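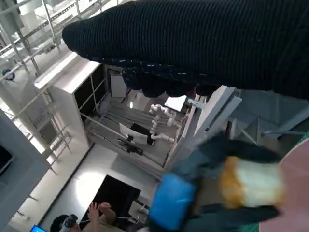 The breakfast club at Drenwood doesn't serve breakfast, which I wish I'd known before I skipped mine. It meets on a Friday at a time of the morning I'd normally spend looking for my keys, and by the time I'd found the right building (there are three with the same name, thank you, Drenwood) the students were already deep in an argument about bread.

They're second years, mostly, and their project for the spring is to get a two-armed robot to lay out a simple meal. Pick up the bread, put it in the bowl, let go. That's the whole brief. I read it on the train and thought, well, that'll be a short visit. I stayed until the cleaners came.

Zlata Derkach runs the sessions and has done since the club was two people and a borrowed key. She's quick and funny and she talks to the robot under her breath, the way my mum talks to the car. "Come on, you had it a minute ago," I heard more than once. When I asked what the hard part was, she laughed at me for quite a while.

So, the hard part! You and I know what a slice of bread feels like. We know how much it'll give before it tears, and we know to slide a thumb under the crust when it's lying flat. A robot has none of that unless somebody supplies it, and in this club they supply it by showing. A student drives the arms through the job, over and over, and the whole lot gets recorded: what the cameras saw, where the joints were, when the fingers shut. Then a program learns from the pile. When I visited, the pile stood at 2,047 runs, and Stepan Sydorenko could tell me which of them he was ashamed of.

Stepan does the driving more than anyone. He used to play the cello and says it helps, though Vinzenz Hauser (drummer) disputes this. Each of them gets a 20 minute turn and then has to hand over, a rule they brought in after someone got tired and sloppy and a whole afternoon had to be thrown out. I had a go myself. I'm told my run won't be kept.
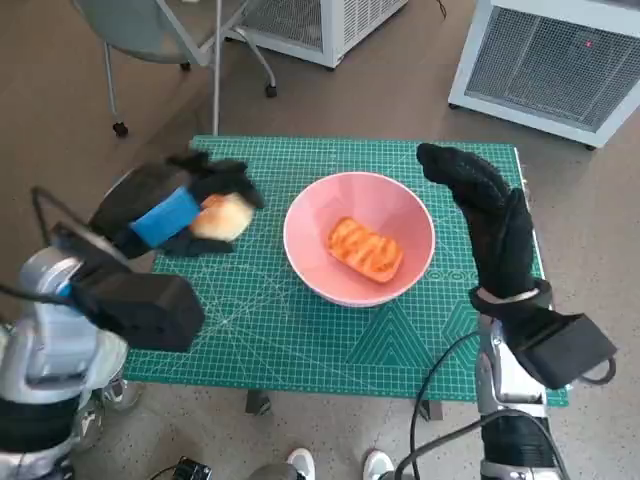 Do the students write all the robot's movements themselves?
Very few of them. They write the code that records the runs and the checks that stop an arm going somewhere it shouldn't, and the movements come from the demonstrations.

What I liked best was the notebook. It's a proper paper one, fat and a bit sticky, and everything goes in it. Margaux Guillot started it in her first term after the club lost a week's work to a mislabelled folder, and now you can't start a run without writing down what you're about to try. Some of the entries are very dry ("slower on the way down") and some are plainly written by people who'd had no sleep. There's a full page on whether a bowl counts as the same bowl if you turn it round. I read it twice and I'm still not sure who won.

There's a competition at the end of all this, of course. It's called the Zedstead, it's held in March, and clubs from other universities bring their machines and do the same set of table jobs in front of judges. Last year Drenwood scored 104 out of a possible 110 in practice and then came nowhere on the day, and I could tell it still smarts. Different room, different light, and a robot that had only ever seen its own lab. Vinzenz told me the story while packing up cables and got crosser as he went along. This time they're changing things on purpose between sessions: where the dish goes, how the table is turned, which lamps are on. It makes the practice scores worse and Zlata says she's delighted about that. Vinzenz says he'll be delighted in the spring.

Their supervisor, Santeri Rautiainen, mostly keeps out of it. He signs things, he checks that everyone has done the safety training, and he wanders through with a mug and asks one awkward question before wandering off again. The question on my Friday was "What does it do if you hand it two slices?" and I watched four faces fall. Half an hour later it had its own page in the notebook.

I asked Margaux whether she'd want one of these in her kitchen. She thought about it properly, which I appreciated, and said she'd want it for her gran, who has trouble with her hands and hates asking for help, but that she'd want to see it manage jam first. They haven't tried jam. There's a list on the wall of things they haven't tried, and jam is on it in capitals, just under boiled eggs and just above a word I couldn't read and was asked not to print.

They were setting up another run as I put my coat on, with Stepan back in the driving seat and Vinzenz timing him on his phone. I got a sandwich at the station and ate it very carefully.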